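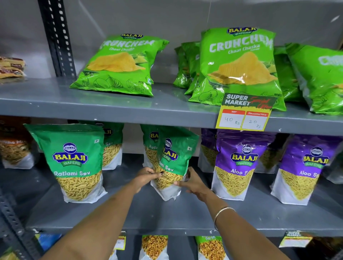
Potato wafers on the shelves of the residents' shop, Cliller House

Cliller House: Frequently Asked Questions for Residents

The answers on this page apply to all residents of Cliller House, whether they hold a full-year or a single-term agreement. Where an answer differs from your signed agreement, the agreement takes precedence. Questions not covered here should be sent to the Residence Office.

APPLYING AND ACCEPTING A ROOM

Who may apply for a room?

Any student registered for a full-time course at one of the three partner colleges may apply. Part-time students are considered after the first round of offers has closed. Applicants must be 18 or over on the first day of their agreement.

How are rooms allocated?

The House has 714 rooms. First-year students and students with a medical or access requirement are placed first, followed by returning residents and then all other applicants in the order in which completed forms were received. A form without a deposit is not a completed form.

You may state a preference for a floor, a quiet corridor or a room type. Preferences are met where possible and cannot be guaranteed. The online form allows you to enter the name of one friend with whom you would like to share a kitchen, and both of you must name each other.

How long do I have to accept an offer?

Offers remain open for 17 days. An offer that has lapsed can be reinstated only if a room of the same type is still free. Please check your junk mail folder, as offers are sent from an automatic address and are sometimes filtered.

Can I view a room before accepting?

Viewings take place in April and July. Outside these months a floor plan of each room type can be requested from the Residence Office. Occupied rooms are never shown.

RENT AND DEPOSITS

When is rent due?

Rent is payable in three instalments, one at the start of each term. Residents whose student finance arrives late should send a copy of their payment schedule to the Accounts Desk before the due date, and the instalment will be moved to match it. This arrangement has to be requested again each year.

What does the rent include?

Heating, water, electricity, internet access, contents insurance up to the limit shown in your policy summary, and weekly cleaning of shared kitchens and corridors. It does not include laundry, parking or a television licence.

When will my deposit be returned?

Deposits are returned within 30 days of the end of the agreement, to the account from which they were paid. If money is to be kept back for damage or cleaning, you will receive a written list with the cost of each item. You may dispute any item on the list by writing to Trevor Dawber, Accounts Manager. The part of the deposit that is not in dispute will be paid in the meantime.

What happens if I leave early?

The agreement is for a fixed period and rent remains payable until the end of that period or until a replacement resident has taken over the room, whichever comes first. Students who withdraw from their course are released four weeks after the Residence Office receives confirmation from the college. Moving to private housing is not grounds for release.

ARRIVAL

What time can I collect my keys?

Keys may be collected from Reception between 10 am and 6 pm on your arrival date. If your journey means that you will arrive later, email Reception beforehand and your keys will be left with the night porter. Photographic identification is required in either case, and keys cannot be given to parents or friends.

What should I bring?

Each room contains a bed, mattress, desk, chair, wardrobe and desk lamp. Bedding, towels, pans, crockery and cutlery are not supplied. Bedding packs can be ordered from the House in August and will be placed in your room before you arrive. Residents coming from abroad often find this simpler than carrying bedding on a flight.

Is there anything I should not bring?

Candles, incense, portable heaters, deep-fat fryers and rice cookers without an automatic cut-off are not permitted. Fridges may be kept in bedrooms only for the storage of medicine, with written consent. Any electrical item bought outside the United Kingdom must be used with a fused adaptor — a simple travel plug is not sufficient for daily use.

Can I bring a car?

There is no parking for residents other than Blue Badge holders. A loading bay may be booked for 40 minutes on arrival and departure. Cars left in the bay after the booked period may be fined by the site owner, Brirkotex, and the House is unable to cancel these charges.

LIVING IN THE HOUSE

How does the laundry room work?

Machines are operated with the Biko card issued to you with your keys. Credit is added online or at the terminal beside the laundry door, and may take a few minutes to appear. Unused credit is refunded on request at the end of your agreement. If a machine stops during a cycle, note the number on its door and report it to Reception, who can release the lock.

Clothes left in a finished machine may be moved by the next user to the table. The House accepts no responsibility for items left there.

Is there a shop on site?

The residents' shop is on the ground floor beside the post room and is open during term from 8 am to 9 pm. It sells basic groceries, snacks, stationery and household goods. Payment is by card only. Requests for new lines can be made in the book at the till and are reviewed each month by the shop manager, Maricel Quiambao. The shop does not sell alcohol or tobacco.

How is my post handled?

Letters are sorted into pigeonholes by surname. Parcels are logged in the post room and you will receive an email when yours is ready. Last year the post room logged 2,301 parcels in the first month of the autumn term alone, so please allow a full working day between the courier's delivery notice and collection. Do not send items ahead of your arrival date, as they will be returned to the sender. Perishable food cannot be stored.

Parcels must carry your full name as it appears on your agreement, together with your room number. Nicknames and usernames cause a surprising amount of delay.

May I have guests?

You may have one overnight guest for up to two nights in any week. Guests must be signed in at Reception before 11 pm. Your guest is your responsibility at all times and must not be left in the House without you. Guests under 18 may not stay overnight. Overnight guests are not permitted during the summer examination period.

What are the quiet hours?

Quiet hours run from 11 pm to 7 am, and for the whole day during examinations, apart from one hour at midday and one in the early evening. If you are disturbed, you are asked to speak to your neighbour first if you feel able to do so. The night porter can be called at any hour.

May I decorate my room?

Posters may be put up on the noticeboard provided. Tape, tacks and adhesive hooks must not be used on walls or doors, including products sold as removable. Furniture may be rearranged as long as the radiator and the door remain clear, and must be put back before you leave.

REPAIRS AND SAFETY

How do I report a repair?

Use the repairs form on the residents' website. Loss of heating, loss of power, water leaks and faulty locks are treated as urgent and should be reported by telephone to Reception at any time. Other repairs are normally attended to within five working days. By submitting a form you are agreeing to maintenance staff entering your room between 9 am and 5 pm, unless you tick the box asking for an appointment.

How often is the fire alarm tested?

The alarm is sounded briefly every week at 10.30 am. You do not need to leave the building during a test. If it continues for more than a minute, or sounds at any other time, leave by the nearest exit and go to the assembly point on the lawn. A full practice is held each term without notice.

Residents who may need help leaving the building should contact Ashley Mapplebeck, Safety and Access Officer, so that a personal plan can be agreed before term begins.

SUPPORT AND COMPLAINTS

Whom can I speak to if I am finding things difficult?

The Resident Support Team, led by Aslak Ljungberg, holds drop-in sessions on weekday afternoons in the small common room. No appointment is needed. Conversations are confidential unless there is a serious risk to you or to another person. The team can also arrange a move to a different room or kitchen, although this depends on availability and may take several weeks.

How do I make a complaint?

Complaints should first be raised with the Residence Office, which will reply in writing within ten working days. If you are not satisfied with the reply, you may ask for a review by the Head of House, Gøran Nyberg. Details of the independent housing complaints scheme are included with the outcome of every review.

Can I stay over the summer?

A limited number of rooms is available on weekly terms from the end of the summer term until late August. Applications open in May. Residents staying on will usually be asked to move to another floor while bedrooms are repainted — please pack accordingly.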